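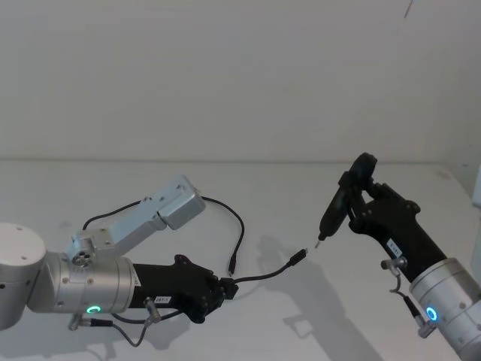 Cable plug on the left, thin metal tip of the black hand tool on the right, small gap between them.

**Ticket 473: speaker on the Tundmont shelf cuts out when the cable gets bumped**

Opened by: Safta Chiriac
Status: open, waiting on a part

Hi all! So there's a black cable that feeds the little Zollia speaker, and it's been driving me nuts since October. Sound drops, I wiggle the plug, sound comes back, I walk away, it drops again (usually in the middle of a song I like).

What I've tried so far:

- Different wall outlet. No change.
- Swapped in the spare cable from the Oprea box. Played for 7 hours straight without a dropout, so I'm pretty sure the speaker itself is fine.
- Put the old cable back. Dropped out before I'd even sat down.
- Cleaned the plug with a dry cloth. Maybe a tiny bit better? Could be wishful thinking.
- Bent the cable gently along its whole length while music played. It only cuts out when I bend it right behind the plug, never in the middle.

That last one makes me think the wire has broken inside, close to the plug end. I don't want to just keep the spare on it, it's too short to reach the shelf and the speaker ends up sitting on the floor where the cat gets at it.

**Update, 4:15 pm**

Called Fadidow about a replacement. They have the long one, part 336, but it's on back order and they couldn't give me a date. They also sell just the plug end, which is way cheaper, and the guy on the phone said it's an easy solder job if you cut the bad bit off first. I've soldered exactly one thing in my life and it was a doorbell!

I went ahead and ordered the plug end. Old cable is unplugged and coiled up in the drawer with a piece of tape on it, please don't put it back on the speaker.

Still need to know:

- Does anybody have heat-shrink tube in a small size? Mine is all huge.
- Which wire goes to the tip? I'd like to check before I cut anything.

Leaving this open until the new end is on and it's played through a whole evening.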